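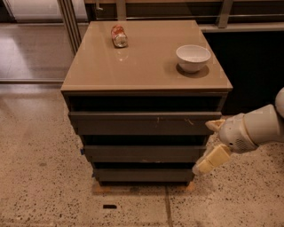
## Furniture renewal in the Gritville common rooms: report for May

This report covers the third month of the work which Niltbridge supports. We have 22 rooms in the program and eight are now finished. From the grant of 500 for small repairs we have spent 147, mostly on screws, felt pads and drawer runners.

**Chests of drawers**

The dark gray model with three drawers will stay in use. Its glossy top is in good state and easy to wipe, and the residents use it like a side table, so cans and bowls are often left there. We ask them to bring the bowls back to the kitchen each evening. The top drawer has small scuffs and scratches on the front. They are light, and we do not plan to paint.

The drawer fronts have no visible handles. Two older residents told us that this is difficult for their hands. We asked Sugiyama for a price for simple handles and wait for the answer.

**Floors**

The terrazzo was cleaned in all finished rooms. A chest should not be pulled over it without lifting.

**Delays**

The shelves from Vivusgate came with wrong brackets and were sent back. This moves four rooms to the next month.

**Request**

We would like your permission to use the rest of the repair money for the handles.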